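Where Visitors Eat: Restaurant Choice Among Day and Overnight Travelers in Rondova

Project report, Travel and Hospitality Studies
Carol Crabtree
September 2021

1. Background

Rondova is a river town that gets most of its visitors in the summer. The old center has a market square, a castle hill and a ferry landing, and nearly all of the places to eat are within walking distance of one of the three. The town tourist office counts visitors at the landing and the train station but does not ask them anything about food. I wanted to find out how people who do not know the town decide where to have lunch or dinner, and whether people who stay overnight decide differently from people who leave the same day.

The idea for the project came from my own first visit. I walked up and down Sullora Street for most of an hour reading menus and ended up eating at the place closest to the bus stop. I assumed that this was common. Part of the project was checking whether it was.

2. Earlier work

There is a good deal written on how travelers choose hotels and much less on how they choose restaurants. Most of what I read for the course was about large cities, where visitors look at rankings before they arrive. The few papers on small towns said that visitors rely on what they can see from the street: the menu board, how full the tables are, and the price of a main dish. I used those three items as the starting point for my questions and added two of my own, which were advice from a local person and distance from the place they had to be next.

3. Method

I used a short paper questionnaire with eleven questions. It took a few minutes to fill in. I handed it out in August at three spots: the ferry landing, the bottom of the castle steps, and the courtyard of the Pakzad guesthouse, where the owner let me use a table in the mornings. Each spot was covered at lunchtime and again in the early evening, except the guesthouse.

The tourist office reported 2,546 visitors through the landing and the station during the period. I approached 684 people and got 391 completed forms. Forms with more than two blank answers were left out and are not part of that total. People who lived in Rondova or worked there were thanked and not given a form.

Besides the questionnaire I ate at 6 restaurants and took notes on the menu board, the language of the menu, the wait for a table and the price of the daily special. This was to have something to compare the answers with. I did not tell the staff about the project until I had paid.

Answers were typed into a spreadsheet the same evening. I coded the open question ("Why did you pick this place?") by hand, using the five reasons from section 2 and a sixth category for everything else. A classmate coded a sample of the same answers separately, and we talked through the ones where we disagreed. Most of the disagreement was over answers such as "it looked nice," which I had put under full tables and she had put under other.
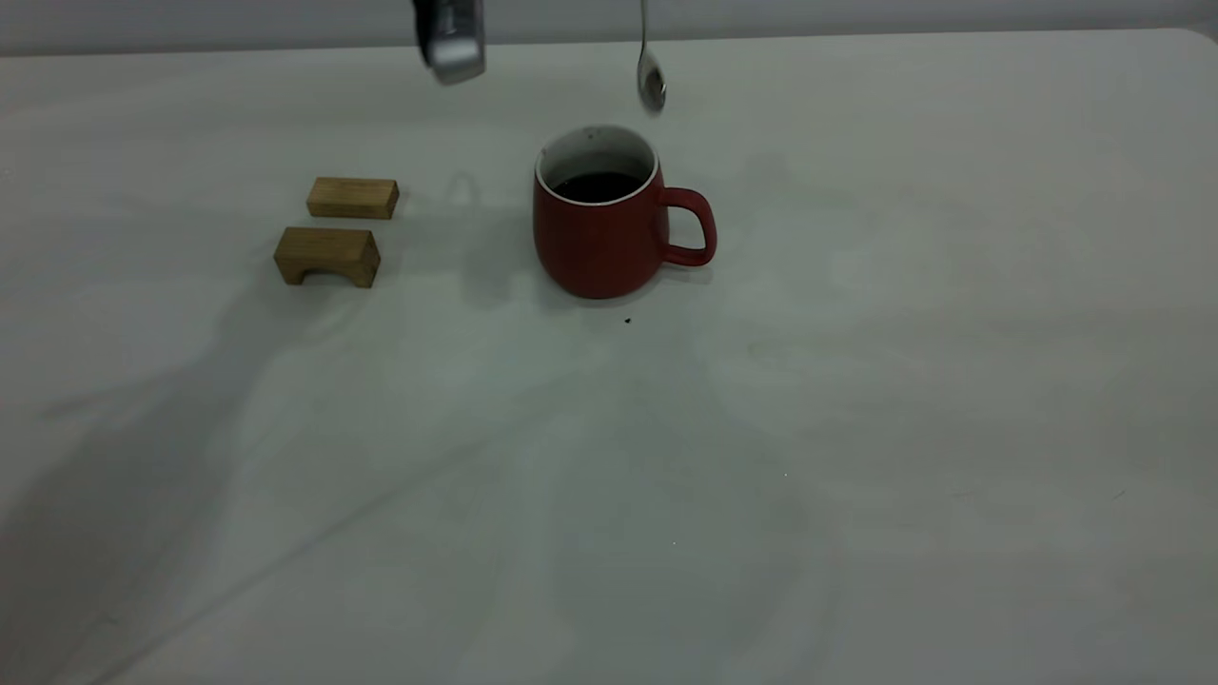
We settled on putting those answers under other unless the person had written something about the customers or the seating. This made the "other" group larger than I would have liked, but it was easier to apply the same way every time.

4. Results

Day visitors mostly chose by distance. The most common answer at the ferry landing was some version of "we had to catch the boat." Many of them ate in the row of places facing the water, and a large share had looked at only one menu before sitting down. Price came second. Advice from a local person was rare in this group.

Overnight visitors gave a wider mix of reasons. Advice was the most common one, usually from whoever ran the place where they were sleeping. At the Pakzad guesthouse several people named the same restaurant, Cama, which is on a side street behind the square and has no board outside. I would not have found it without the forms. It serves river fish, bean soup and a plum dumpling that was the best thing I ate during the project. The menu is in the local language only, and the waiter went through it for me dish by dish.

Families with small children were close to each other in their answers whether they stayed overnight or not. They wanted outdoor tables and quick service, and they ate earlier than the other groups.

Online reviews came up less than I expected. I had not given them a category of their own, so they were counted under other. If I did the survey again I would list them separately.

5. Observations in the restaurants

The places on the water had menus in four languages with photographs of the dishes. The daily special cost more there than on the side streets, and the portions were similar. Waits were short at lunch everywhere except on Sullora Street, where a tour group had come in just before me. In the evening the side streets were busier than the waterfront.

Two of the restaurants I had planned to visit were closed for the season's staff holiday, and I replaced them with the nearest place that was open.

6. Limits of the study

The guesthouse forms all come from one owner's guests, and her advice shows up in them strongly. Camping visitors are missing, as the campsite is across the river and I had no way to get back after the last ferry. The form was in English and German, which left out some people who would have been willing to answer.

7. Suggestions

The tourist office already hands out a map of the castle and the churches. The side-street restaurants could be marked on it, with walking times from the landing. A sign at the landing would help too, as day visitors are looking for food as soon as they get off the boat. I have sent a copy of the results to the office and to the owner of the guesthouse.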